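Home | Features | Food | Homes | Archive

The small wash

Words by Imani Schumacher
Last updated: Friday, November 10, 2023
Reading time: 2 minutes

Laundry advice is nearly always about machines. Which one, how big, how loud. Very little about the bit after, the heap on the bed, the odd cloths, the napkins that never got ironed and never will.

Santeri Lahtinen has thoughts on this. He ran the linen room at a guesthouse in Evport for years, 82 beds in high season, and now does the washing for one household in Drarnport. His own. He says the second job is harder.

"At the guesthouse everything was white and everything was square," he says. "At home you have socks. You have a dress for a doll. You have some cloth and no one knows what it's for."

So, the small wash. His name for anything shorter than your forearm. Dish cloths, bibs, hankies, the polka dot thing you bought at a fair in June. It gets its own basket and it never goes in with the sheets. Sheets eat small things. Anyone who has found a washcloth in the corner of a fitted sheet knows this.

The basket matters more than I expected. Shallow, he insists. A deep one turns into storage, you drop things in and they stay there untill spring. Plastic with holes in the sides, so air gets through, and light enough to carry on one hip while you open a door. He dislikes wicker. Snags.

Then the surface. Clear it first, all of it, before a single cloth comes out. He puts a big pale board over the table at home because crumbs show up on it. I tried it on my own kitchen table and found a lot of crumbs. 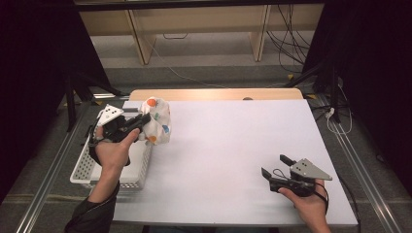 Small wash, shallow basket: a dotted cloth in orange, blue and green, still in a crumple.

One piece at a time from there. Shake, lay flat, smooth from the middle out with the side of the hand. Fold in half, half again, stop. Thirds are for towels, he says, and for people with shelves. Stack by use and not by color, kitchen with kitchen, bathroom with bathroom. Five minutes for a basket if you don't stop to read your phone.

Two rules he won't budge on. No fabric softener on anything that has to dry a dish. And nothing goes back in the basket once it's folded, ever, the basket is for the unfolded.

What about printed cotton? Wash it inside out if it has an inside. Cool water, line in the shade. Dots fade slower than stripes, according to his neighbor Daria, who sews. He doesn't beleive her but he repeats it.

I asked what he does with the cloths that have gone thin. Windows, then shoes, then the bike chain. There is a jar of them under his sink on Mäkelä street, lid off, sorted by how bad they are.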